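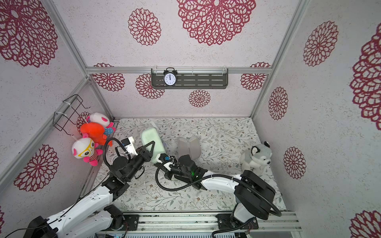
The Nulent two-finger gripper is the part we get the most mail about, and after a long stretch of running it against the older Jevon we finally have enough to put on one page. The short version is that we like it a lot, especially for anything soft. Plush slippers are a great first test for a gripper like this (they squash, they slide, and they spring back just when you think you have them), and the black triangular finger pressed against the mint one is doing exactly the kind of work it was shaped for. A narrow tip can get in close to a floppy object where a wide flat pad would just push it away.

What it is
An electric parallel gripper with two tapered fingers, sold by itself or as a matched pair for side-by-side arms. It bolts straight to the Zeng wrist plate using 4 screws and takes power and data through a single cable. The fingers come off with a hex key, so you can swap in your own printed ones if you have a shape you love. A camera mount is included with every unit.

Weight with fingers: 463 g
Fastening: 4 screws, Zeng wrist pattern
Finger sets in the box: two (standard and soft-tip)
Ships from: Vurkport warehouse

How we compared
Both grippers went on the same arms, with the same controller settings and the same person driving. Joana Tavares did all of the driving, which took patience, and she wrote down every grasp by hand before anyone looked at the logs. Over the whole comparison we collected about 2,000 grasps on household things: slippers, pencil cases, umbrellas, small clocks, plush toys. We skipped blocks and cubes completely. Everybody's gripper can hold a cube!

Where the Nulent really won us over was the light touch. You can close it slowly enough to feel your way onto a fabric pouch without folding it in half, and the force reading settles quickly, so the operator isn't left waiting to find out if the grasp is good. The Jevon closes faster and hits harder. For stiff parts we'd still happily use it, and it has the wider opening of the two.

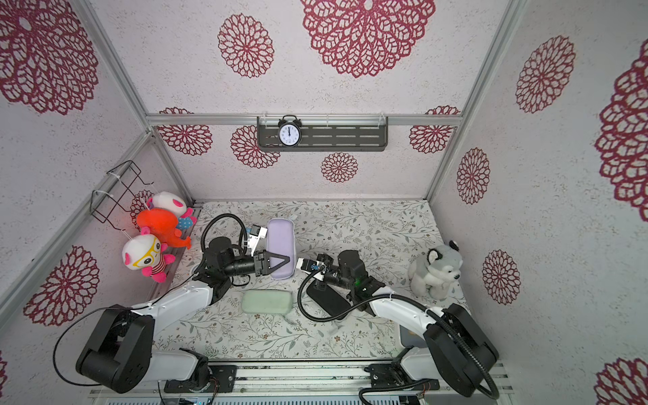

Zippered pouches were Joana's favorite category, and also where the old gripper lost the most ground. Fabric over a zipper gives you a soft surface with a hard line in it, and a finger that lands on the zipper tends to skate. With the soft-tip set the Nulent skated a lot less. We changed to the soft tips early on and left them there for most of the pouch work, so if that's the sort of thing you handle, put them on first and save yourself an afternoon.

Camera placement
We tried the camera on top of the gripper and again farther back on the forearm. On top is better. You see both fingertips the whole way in, and the view stays useful right up to contact. The forearm spot is safer for the camera but the wrist gets in the way when you rotate. If you mount on top, leave extra slack in the cable and run the wrist through its full turn by hand before you power up. Our first cable was too short and we learned that one the slow way.

Long, low objects
Folding umbrellas and pairs of slippers are fun because they invite two-arm work. One arm steadies, the other lifts, and then you find out how well your controller keeps the two from bumping. On the Zeng controller we turned the approach speed down near the middle of the mat, where the arms share space, and left it alone everywhere else.
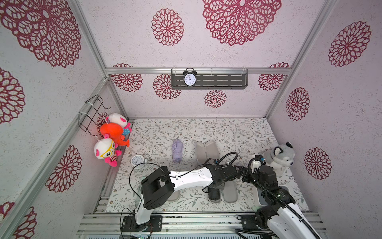
Both arms over the patterned mat, with the lavender umbrella, gray slippers and husky out.

What we'd change
The status light is small and hard to see from the operator's side. The finger screws are a bit short for thicker printed fingers, so order longer ones if you plan to make your own. And the manual still shows the previous connector on page 13; follow the label on the gripper body for the pinout until the new manual is out in December.

Page last updated Nov 4, 2021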